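Clumine Bags: Wrist-Camera Demonstrations for Handling Soft Goods

Version 2. Maintained by the manipulation group at Clondell.
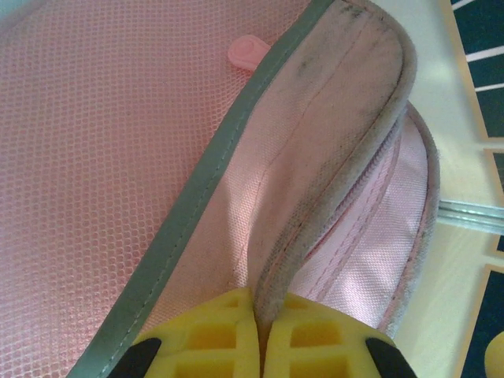

Clumine Bags is a set of teleoperated demonstrations for training policies that handle bags, pouches and other zippered fabric items. It holds 971 episodes. Of these, 612 are marked as clean successes. The rest are partial or failed attempts, and we ship them with the same annotations.

Tasks

grasp_edge: close the fingers on a rim, flap or piped edge
open_flap: pull a flap away from the body of the bag
zip_open, zip_close: move a zipper along its track
flatten: spread a folded bag on the work surface

There are 13 task variants in all, listed in tasks.csv. Each variant has a text instruction written by the operator before the episode starts.

What is in an episode

Wrist camera video
Joint positions and gripper opening
Operator commands
Outcome label (success, partial, fail)
Free-text note, often blank

Collection

Operators worked at two stations, named Hunt and Luvex in the metadata. Sessions were limited to 200 episodes per bag, after which the bag was swapped out. Bags were used as received and were not washed or repaired, so expect grime and worn trim. Starting poses were set by hand and were not randomized by script.

Labels

Outcome was entered by the operator and checked by a second person from the video. Where the two disagreed, the episode is labeled partial and the disputed flag is set.

Known problems

The wrist view gets very close to the fabric during a grasp, and the bag can fill most of it. Policies that need the whole object in view will do badly on this data alone.
Zipper tasks from Luvex have a small time offset between video and gripper opening. Use the corrected timestamps in sync.csv.
Mesh panels are underrepresented compared with plain woven fabric.
Version 1 had flatten and open_flap swapped in a few instructions. Do not mix the two versions.

Splits

Train and test are split by bag. No bag appears in both.

Use

Research use only. See LICENSE for terms. Report bad episodes through the issue tracker and include the episode ID and station name.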